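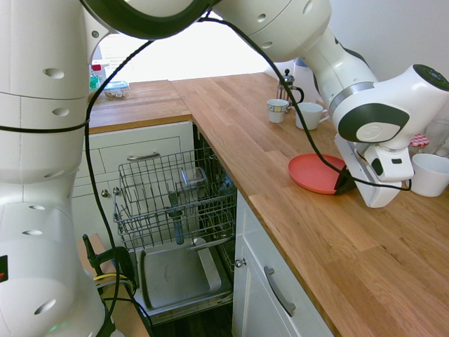 The last bus out of Grallholm leaves at twenty past six, and by then the one long street is mostly dark. The town had 3,278 residents at the last count. Thirty years ago it had more than twice that, and three bakeries.

Now there is one, Mellen, and it bakes four mornings a week. On the other days people buy sliced bread at the petrol station or make their own. A surprising number make their own. The mill down by the weir, shut for most of the nineties, sells flour again on Saturday-sized queues, as the locals call them, whatever the day. It shifted 1,303 sacks last year, nearly all of it rye.

Grallholm rye is a plain loaf. It has no seeds and very little salt, and it takes 27 hours from mixing the starter to cutting the first slice. Most of that is waiting. The dough is too wet to knead, so it is stirred, left in a cold room overnight and scraped into deep tins. The crust comes out almost black.

Families eat it thin, with butter and pickled herring, and toast the end of the loaf for soup. In July, when the summer visitors arrive, Mellen adds a lighter wheat loaf and sells out of it by nine. The rye lasts until noon. It keeps for a week in a cloth, and the older customers won't touch it before the second day.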